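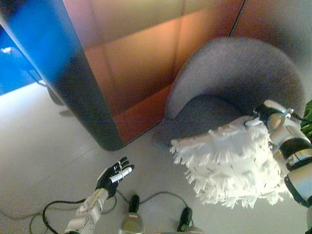

Figure 3. Grey tub armchair against an orange wall panel.

4.2 Does warm colour lengthen a stay?

The claim that warm colours keep visitors seated longer rests largely on the Parnard survey, which asked 104 people how long they thought they had waited. Guesses of this kind are weak evidence. Aliyu's repeat at Mirnstead used a clock and found a difference of 2 minutes, well inside the spread between mornings and afternoons.
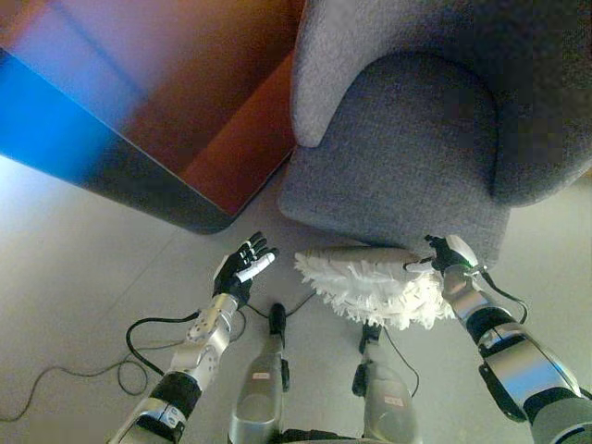 Nor was seating held constant. Of the 11 lounges in the Skyrme set, most of those labelled "warm" also had softer chairs, and a soft chair may be reason enough to stay. Grendico's own guide treats the two as one effect and gives no figures for either. We therefore leave colour out of the model in Section 5 and keep seat type, though with only 60 usable visits we would not lean hard on that result either.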